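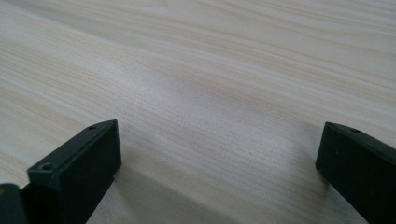 Bronisława Ziółkowski told me, before I'd even got my coat off, that an open gripper is the one to keep your eye on, and that she'd take a closed one over it any day of the week. A closed one has done its worst, she said. I wrote that down and then put my hand straight where it shouldn't go, so you can see how good I am at listening.

I'd come to hear about the Andovel business. If you missed it (and unless you pack boxes for a living you probably did), the Andovel is a two-fingered gripper that had been getting on very nicely at Walczak, picking up cartons and putting them down again. Then one morning it stopped letting people know what it was up to. The screen said the fingers were open at 70 millimetres. They were open at nothing of the sort. They were on their way in, with somebody's thumb in between!

The thumb is fine, by the way. Black nail, two days of sympathy, lots of tea. But the line was off for three weeks, and 900 cartons had to be packed by hand while everyone argued over whose fault it was.

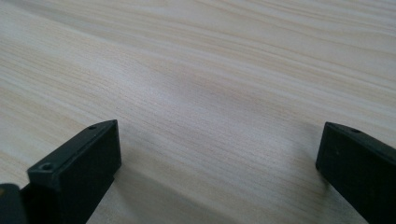
FLELTSTEAD, July – The culprit was a setting. I'd been hoping for a snapped cable or a bit of smoke, something I could get excited about, but no. When the gripper lost power for a moment it forgot where its fingers were, and when it woke up it took the last number it had saved and carried on as if that were still true. So if you'd nudged the fingers by hand in the meantime, as people do when they're wiping down the bench, it was wrong from the first move.

Bronisława showed me this with the power off and then on again, over a bare pale wood tabletop, me standing well back this time. The fix is dull and I rather love it. On start-up the fingers now go all the way out until they can't go any further, and only then start counting. It takes 3 seconds. Walczak tried it 300 times before they'd let anyone near the line, and the shift lead made them do the last few with the lights flickering on purpose, which I think is brilliant.

Over at Trirkitz they've got the same gripper and hadn't heard a word about any of it. I rang to ask. There was a long pause and then the sound of someone walking quite fast down a corridor, and I'm still waiting for them to ring me back.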